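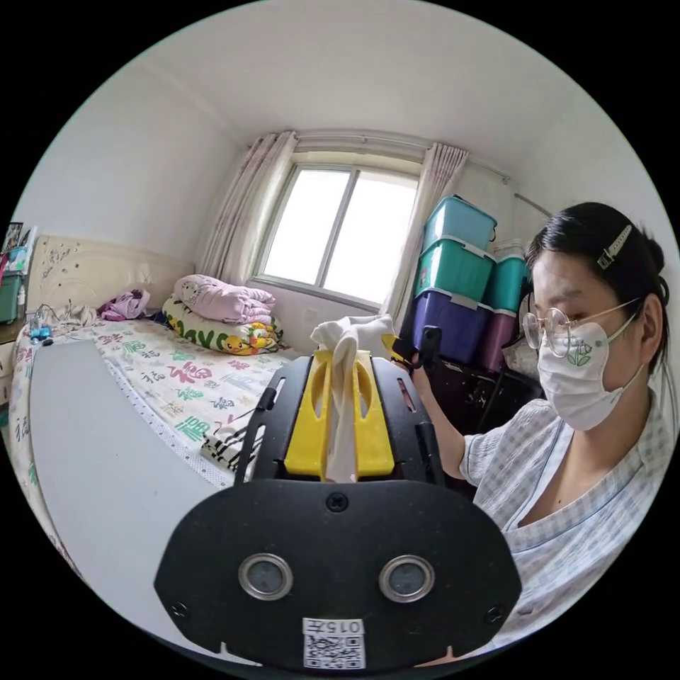
**Figure 3.** Cloth-handling demonstration recorded in a furnished bedroom with the hand-held gripper. The fingers are closed on a white cloth.

### 4.2 Demonstration collection

Demonstrations for the cloth tasks were collected by two methods. In the first, an operator held the gripper directly and performed the task in a domestic room (Figure 3). In the second, an operator in the Utgate laboratory drove a fixed-base arm through a leader–follower interface, with the same finger geometry mounted on the follower. Both methods produced trajectories in a common format: end-effector pose, finger aperture and a single wide-angle image stream, resampled to a shared clock.

The hand-held set contains 1,305 demonstrations and the teleoperated set contains 720. The imbalance was not corrected by discarding data. During training, batches were drawn with equal probability from each set, and Section 5.3 reports the effect of removing this weighting.

Operators in the hand-held condition worked in their usual rooms at Drostamdale. Furniture was left where it stood, and bedding and stored items were not cleared from the background. Room lighting was likewise left alone, so recordings made facing a window include regions of saturated pixels. We masked these regions for pose estimation but retained them in the images passed to the policy. Early trials with masked policy inputs gave less stable grasp timing, particularly when pale cloth was held against a pale wall.

Each session began with a calibration sequence in which the operator opened and closed the fingers fully, then moved the tool along a short closed path. Sessions with a loop-closure error greater than 2 cm were rejected and repeated. Operators were told to keep their free hand out of the space between the fingers at the moment of closure, but were otherwise given no instruction on posture or grip. This left considerable variation in approach angle, and some operators regularly changed their stance partway through a fold.

### 4.3 Segmentation and labelling

Raw recordings were divided into approach, grasp, transport and release phases using finger aperture and tool speed. A grasp was registered when the aperture stopped decreasing while the closing command was still rising. The rule works well for rigid objects. For cloth it tends to fire late, as bunched fabric continues to compress after contact. We therefore moved the grasp boundary back by 200 ms in all cloth recordings. The offset was set on a held-out portion of the teleoperated data, where motor current at the follower gave an independent contact signal.

Recordings were then reviewed by hand using the Petridis annotation tool. Reviewers could shift a phase boundary, mark a failed grasp or exclude a recording altogether. Failed grasps followed by a successful second attempt were kept as a single demonstration, with the failure labelled. A policy trained without these recoveries tended to carry on with the transport motion after losing the cloth, a behaviour we also observed in the baseline from Clastotbridge.

### 4.4 Differences between the two methods

Teleoperated trajectories were slower and contained more pauses, most of them immediately before closure. We attribute the pauses to limited depth perception through the operator's monitor. Hand-held trajectories were smoother but often included wrist orientations outside the reachable workspace of the fixed-base arm. These were passed through an inverse kinematics filter, and any segment without a continuous joint solution was dropped. The filter removed a larger share of transport segments than grasp segments, so the resulting hand-held set is weighted toward the early part of each task.

Neither method recorded contact force. The hand-held operator feels fabric tension through the tool, and the teleoperator receives no equivalent signal. Any behaviour that depends on tension must be inferred by the policy from cloth shape and finger aperture alone. We return to this limitation when discussing failures on heavier fabrics in Section 6.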